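Equipment plan: hand-held grippers

The Pendinar site has asked for 30 more hand-held gripper pairs in the next budget round. Idris Harries has costed them at $690 a pair, with spare finger pads and marker cubes quoted separately by Rarwood. Delivery is expected in May.
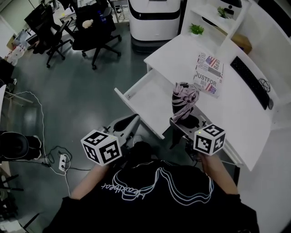
Desk work with a gripper in each hand, drawer open.

Ynyr Ellis wants charging and storage priced before the order goes out – the last request left both off. Sites should send him their shelf space and outlet counts. Repairs stay on the existing budget line.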